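Stuston Handheld Gripper, with Brerley practice guide

Reviewed against Brerley's own guide to tabletop collection, 17 rules in all. Build is sound and the ribbed pads seat squarely on their plates. Rule 2 asks for an open gap between the fingers before each approach. 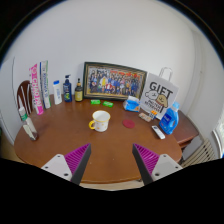 Pad wear is the weak point. Haris Jatoi logged 304 grasps on one set before the ribs rounded off -- acceptable, but spares should be in the case. The guide is firm on clear containers: hold upright, one finger either side, label left readable. 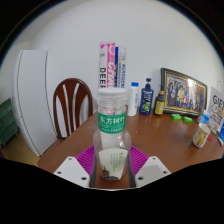

Verdict

Good tool, thin paperwork. The guide has no rule on cleaning the pads, and Kuser's does.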